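Open Textbooks > Business > Small Retail

Home | Contents | Previous chapter | Next chapter | Glossary

Chapter 4: What Goes on the Counter

I learned most of what I know about impulse buying from a shop called Turkis, where I worked the register for two summers before I ever opened a book on retail. The owner had 480 different items on the shelves and kept a notebook on exactly 19 of them. Those were the ones within arm's reach of the register, and they paid the electric bill!

So that's where we'll start. Chapter 3 was all about planned purchases, the things people write on a list (milk, batteries, a birthday card). This chapter is about everything else they walk out with. An impulse purchase, for our purposes, is any item the shopper had no intention of buying when they came through the door. I like that definition because it's simple, though we'll poke some holes in it in Section 4.3, when we get to the shopper who "never" plans to buy gum and buys it every single time. 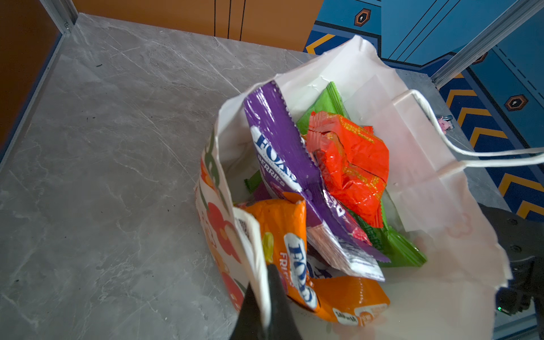
Price matters a lot, of course. At Turkis, anything by the register that cost more than a dollar or two just sat there, and I dusted it. But placement matters too, and so does the wait. A line that moves too fast gives people no time to look around, and a slow one makes them grumpy, and grumpy people put things back. I spent far too many afternoons watching this happen, and I still do it in grocery stores (my family has stopped waiting for me).

Our running case for the chapter is Dravlow, a corner store with 300 square feet of floor and one register. You'll get its sales sheets in Section 4.2 and redo its counter layout in Section 4.5. Keep your margin formulas from Chapter 2 handy, you'll want them by then.

Before you read on, go stand near a checkout for 60 minutes with a notebook. Write down what people pick up and what they put back. Bring your notes to Section 4.1.

Related chapters
Chapter 2: Margins Without Tears
Chapter 3: The Shopping List
Chapter 5: Shelf Space and the Wibisono Case
Chapter 6: Seasonal Stock at Plunutska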